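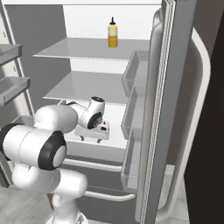
Motion planning for kitchen storage – progress report, second period

Prepared for the Sidix program office, 12th December

Where we are

The short version is that the planner now gets the arm into the refrigerator and, on most days, out again. The second half of that took longer than the first. When we wrote to you in May we described retreat motions as "a small remaining item," and we would like to withdraw the word small.

Work this period was all in simulation, in the Takcombe kitchen set. The Toledo cell stays as it was until the software has earned a trip there.

Planner

Miso, our planning layer, used to treat an open refrigerator as one large box with a hole in it. The arm behaved accordingly and made contact with most of the door bins at one time or another. Shelves, doors, bins and handles are now separate collision bodies, and each door's hinge angle is read at planning time. Before this, Miso assumed every door was open as far as it would go, a view of doors that no one who owns one would share.

We ran 2,000 randomized reach-and-retreat trials against the new model. The failures sort into 3 groups: wrist against the underside of a shelf, elbow against a door, and a timeout in which the planner thinks very hard and returns nothing. The first group is the largest and also the easiest to fix. Clearance above the wrist was being measured from the shelf's center plane, so half the shelf did not exist as far as the arm was concerned.

Perception

The hand view is useful for lining up with handles and poor at almost everything else. Drawer fronts, frame and floor all come out in shades of white and gray, and the segmenter merges them cheerfully into a single very large appliance.

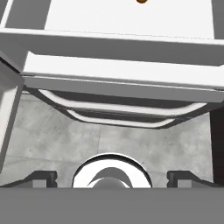 Curved handles are a particular nuisance. When two overlap in the view, the detector likes to report one thick handle, and the grasp is then proposed in the middle, where there is nothing to hold. We now fit each bar as its own arc and throw out any grasp point that doesn't lie on one of them. It is a blunt rule and has held up better than the clever one it replaced.

Tooling

Replay finally works. Any failed trial can be reopened at the planning step where it went wrong, with the same seed, and stepped through by hand. We should have built this first. The original plan had it last, under "nice to have," and we wrote the original plan.

Next period

– Fix the timeout group, or at least make it fail faster.
– Retreat planning with an object in the fingers.
– Drawer opening from the hand view alone.
– Freeze the Miso interface so Toledo can start its driver work.

Spending is on plan. We are asking for 4 more weeks on the drawer task and no additional money, in the hope that the second part of the sentence helps with the first.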